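Press Review Editor, French and Italian Dailies (part-time, remote)

Zilo publishes a morning review of the European press in English. The review summarizes the front pages, editorials and main opinion columns of daily newspapers in nine countries and goes out to subscribers before the start of the working day. We are hiring one editor for the French and Italian desk, starting in May.

The desk is run by Giorgia Colombo and currently has two editors. The new post adds a third and replaces the freelance cover we have used on weekends.

What the work involves

The shift begins at 4:30 a.m. Central European Time. Digital editions of the morning papers are available in our reading system, Kekeo, from 4:00. The editor reads the front page, the lead editorial and the domestic politics section of each assigned title, selects four or five items, and writes a review of 650 to 800 words. Copy is due at 6:45. A second editor checks names, figures and quotations against the original pages, and the review is released at 7:15.

Each item must state which paper made the claim, what the claim is, and what source the paper gives for it. Where two papers report different figures for the same vote, poll or budget line, both figures are given and the difference is noted. Editors do not settle the difference themselves unless an official record is available that morning.

Headlines and quotations are translated by the editor. Machine translation may be used to scan a page quickly but may not be used for published text. Puns in headlines are explained in one sentence or left out.
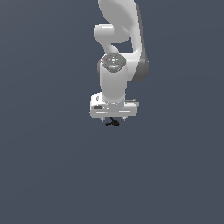 After release, the editor tags each item by country, topic and political leaning of the paper, and files it in the archive. The French and Italian archive holds 3,336 reviews, of which 2,463 have been tagged under the current scheme. Work on the remainder is shared among the three editors and is done in paid hours, normally on Wednesday after the review has gone out.

Hours and pay

The post is 24 hours a week: four early shifts of five hours and four hours of archive work. One weekend shift in three is required. The rota is issued six weeks ahead and swaps are allowed with the agreement of the desk head.

Pay is 29 euros an hour, with a supplement of 20 percent for hours worked before 6:00 a.m. and on Sundays. Contracts are for 12 months and are renewable. Editors living in the European Union are employed directly. Editors living elsewhere are engaged through our payroll provider, Głowacki, on the same hourly rate. Subscriptions and reading equipment are supplied by us.

Requirements

– Native or near-native written English.
– Fluent reading knowledge of French and Italian. Applicants strong in one language and competent in the other will be considered.
– Working knowledge of the parliaments, parties and electoral systems of both countries.
– At least two years of experience in news editing, translation, parliamentary reporting or media monitoring.
– A reliable internet connection and residence in a time zone that makes the shift practical.

Experience with a content management system is useful. Ours is Zoda, and training takes two half days.

How to apply

Send a résumé of no more than two pages and one sample text to the desk through the form on our jobs page. The sample should be a review of 40 lines or fewer, in English, of how three French or Italian dailies covered a single political story in the past month. Name the editions used and include page numbers. Samples written for a previous employer are not accepted.

Shortlisted applicants complete a timed test at home, between 4:30 and 6:45 a.m. on a day of their choice. The test is paid at the normal rate. It is marked without names by Rebecca Sorrentino and Ekrem Toprak. Interviews are held by video call with Giorgia Colombo and last 45 minutes.

Questions about the content of the work go to Agata Bianchini on the current desk. Questions about contracts, tax or residence go to Soo-ah Son in personnel. All applicants receive a reply, including those who are not shortlisted.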